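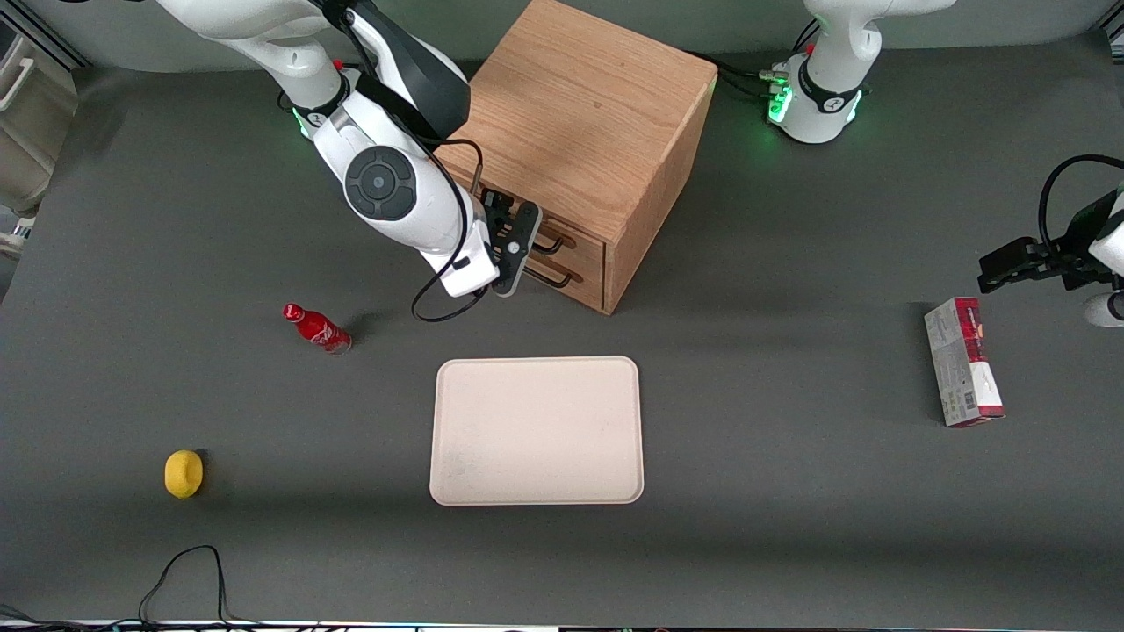

Re: [grerley-choir] Sight-reading, warm-ups and the Rornier piece

Hello all,

I've been meaning to answer this properly since it landed, and now I've got a pot of tea and a quiet house, so here goes. Sorry in advance for the length, I type faster than I think.

Tien-fu Ng wrote:
> Dear singers,
> Could we have a chat on the list about how we spend the first half
> hour? By my watch we had 16 minutes of warm-up last time and then went
> straight into the Rornier, which half the altos had never seen. I came
> home feeling I'd been shouted at by a page of semiquavers.
> I joined to learn to read music as well as sing it, and I know I'm
> not the only one. Would people put up with a bit of sight-reading each
> week, something easy, before we start on the hard stuff? And is
> anybody else getting lost at bar 47?
> Also, my copy has two page nines and no page ten. If you have two page
> tens, please shout.
> Tien-fu

Yes to the sight-reading! Very much yes. I've sung in one choir or another since I was at school and for most of that time I got by on standing next to somebody who could read. It works beautifully until she gets a cold. When I moved to Grerley I ended up at the end of a row with a pillar on one side and a very quiet lady on the other, and I had to learn in a hurry.

What helped me was hymn tunes. They're short, they move mostly by step, and if you go wrong there's another line along in a moment. I bought a battered old hymn book at the Worngate sale and did one tune a day at the kitchen table, alto line only, no piano until the end. I was dreadful for a month. Then one evening I heard a fourth in my head before I'd sung it, and I was so pleased I rang my sister.

So my suggestion would be one hymn tune a week, cold, everybody singing their own part to "la" and no words. Sing it through once without stopping, however bad it gets, then once more. The not stopping matters more than anything, I think. We all have a habit of freezing after a wrong note and waiting to be rescued, and in a concert the rescue doesn't come. If you can keep counting and hop back on two bars later, the audience will never know.

On warm-ups I'm going to disagree with Tien-fu a tiny bit, because I like them long. My voice at half past seven in the evening is not a pretty thing. But I'd happily lose the tongue twisters. I know they're meant to loosen us up but the basses never take them seriously and then we've all got the giggles (me included, I admit it). Could we keep the humming and the sirens, and do the scales in canon the way we did before the spring concert? That was lovely, and it's sneaky ear training as well.

Now, bar 47. You are not alone, Tien-fu. It's the change into three time that does it. We've had pages of a nice solid four, the tenors hang on to their long note, and the altos are supposed to come in on the second beat of a bar which is suddenly a beat shorter than the ones before. I came in early every single time for weeks. Here's what I've pencilled into my copy, for what it's worth:

At bar 45, start listening to the sopranos and forget the tenors completely.
At bar 46, breathe on the last beat. I've drawn an enormous tick there.
At bar 47, think "one" very firmly and come in on the F, same note the sopranos have just left.

That last one was the lightbulb for me. The F is handed to us! I'd been trying to find it from our own last note, a nasty leap down, and all the time it was sitting there in the soprano line. If you've got a coloured pencil, draw a little line from their note to yours. I've got them all over the place now and my copy looks like a map of the Underground.

The other bad corner is bar 66, with the German. I can't help much there, I just mumble and look sincere. Would it be possible for someone who really speaks it to read the text aloud for us, slowly, one phrase at a time? I'd bring my phone and record it to practise with in the car. The vowels in "Frühling" have been sung at least four ways in our row alone, and I'm responsible for two of them.

Which edition is everybody using, by the way? I've got the Cheung, the one with the cream cover, and I noticed at the last rehearsal that the person next to me had no rehearsal letters in hers. It would explain why there's a great rustling every time we're told to go from letter D. If there's a mixture we'd be better off using bar numbers for everything. I checked page ten in mine and there's only the one, I'm afraid, so I can't solve the mystery of the two page nines. I'm glad to lend mine for copying out the missing bars by hand if nobody comes forward.

Two more small things while I'm here.

Pencils. Please bring one. I lent three last time and got one back, and it had been chewed.

The seats at the back of the hall. I know they're comfier, but from back there you really can't hear the other parts, and I think it's half the reason the second page keeps going flat. I moved forward two rows in October after years of hiding and it made more difference to my singing than anything else I've tried. You hear the basses properly, for a start, and they're rather good when they're not doing tongue twisters.

If people like the hymn idea I can pick out the first few tunes and send the numbers round. I'd start with something in F or G with no funny business in the middle, and we could work up to the ones with accidentals. Shout if you have a favourite, or if there's one you can't bear. Mine would be anything in a minor key, I do love a gloomy alto line.

Must go, the tea's gone cold and I've got the second verse still to learn.

See you at rehearsal,
Maureen (alto, third row, next to the radiator)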